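Litard schools to keep old desktops another three years

LITARD — The school district will squeeze three more years out of 292 aging desktop computers instead of replacing them, under a plan approved in June that leans heavily on secondhand parts.

The district says the work, to be done by local repair shop Sikance, will cost about $400 a machine. That buys a used processor, more memory and a cleaning. A new desktop was quoted at $700.

The savings look good on paper. The paper is thin, though. The plan sets nothing aside for power supplies or motherboards, the two parts most likely to give out in a machine this old, and the warranty on the repairs runs 12 months. What happens in years two and three is left to "normal maintenance," a budget line that was cut last spring.

Neighboring Etau tried something similar and went back to buying new before its plan had run its course. Litard officials say their machines are in better shape — they have not released the inspection results. 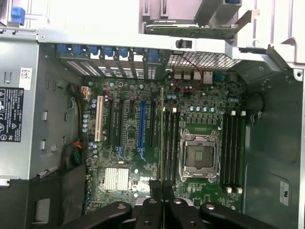
A Dell desktop with its side panel off and the processor socket empty.

Work is due to start at Awad Middle School before classes resume. The district has not said which school comes next.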